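Bacs de tri – atelier de Trenville
Relevé visuel, samedi 31 juillet

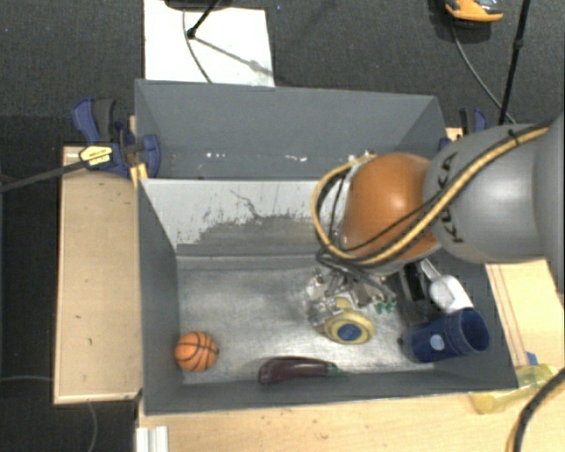 Bacs gris à ouverture supérieure du site de Trenville, objets courants déposés en mélange. Relevé : Fiona Matheson. Les bacs Hepburn sont en service depuis février ; le registre d'atelier donne plus de 3 211 dépôts à la date du relevé.

Bac avant
Parois latérales planes, fond métallique rayé. Reflets marqués par endroits – à prendre en compte pour le réglage de l'éclairage.

Panneau incliné entre les deux bacs
Revêtement clair très usé en partie basse, zone gris foncé à bord irrégulier. Une rayure fine et ramifiée court en diagonale au-dessus. Reprise prévue avec l'enduit Trullard, en 2 couches.

Bac arrière
Petites taches blanches et points d'usure en partie basse. Intérieur presque vide.

Contenu du bac avant
Gobelet cylindrique bleu foncé, couché, ouverture vers la droite. Objet rond jaune à bord pâle, centre ovale bleu foncé, marquage illisible. Objet blanc et gris clair à extrémité étroite, appuyé en biais près de la paroi droite.

Fiche d'entretien : Pornance, réf. 28, révision 26.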